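Foro Almacén y Taller > Organización > Cajas y contenedores

Tema: ¿Cubeta gris de Sowa o de plástico para piezas sueltas?

katement_taller
2020-03-12
Buenas. Tengo que renovar las cubetas de la zona de preparación. Ahora uso las de plástico de Pradach, de 60 litros, y se me rajan por las esquinas. Miro las rectangulares de Sowa con interior metálico. ¿Alguien las tiene?

rodamiento6
Yo tengo seis desde hace tiempo. Aguantan, pero pesan bastante más que las de plástico y hacen un ruido tremendo cuando echas tornillería. Si las mueves a mano todo el día, piénsatelo.
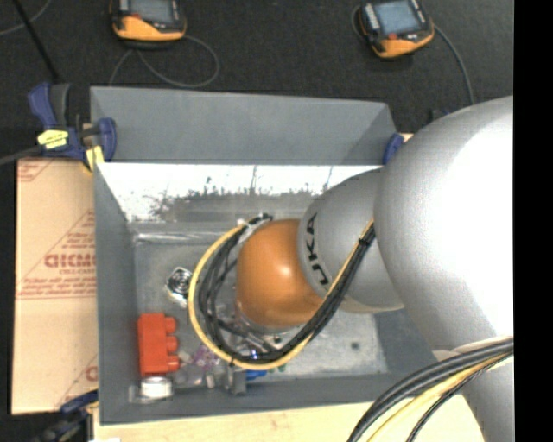 herkville_sur
En mi nave las cubetas no se mueven casi nunca, así que el peso me da igual. Lo que sí miro es la pared de dentro. En un interior metálico brillante como ese las rozaduras se ven mucho, sobre todo en la mitad de abajo, con manchas oscuras y rayas verticales. A mí me parece solo estético – las mías llevan 2000 ciclos de llenado y no han cedido.

rodamiento6
Solo estético no. Si metes piezas pulidas, una pared rayada te las marca. Yo perdí un lote de 200 tapas por eso y acabé poniendo una lámina de goma en el fondo.

herkville_sur
Para piezas pulidas yo no usaría metal, ni con goma. Para lo demás sigo pensando que compensa.

katement_taller
Lo mío es casi todo pieza en bruto, las marcas no me preocupan. ¿Y los reflejos? Tengo los focos justo encima.

rodamiento6
Molestan. Yo giré los focos hacia la pared y mejoró algo.

katement_taller
Vale, pido dos de prueba y en abril os cuento. Las de Pradach las dejo para trapos.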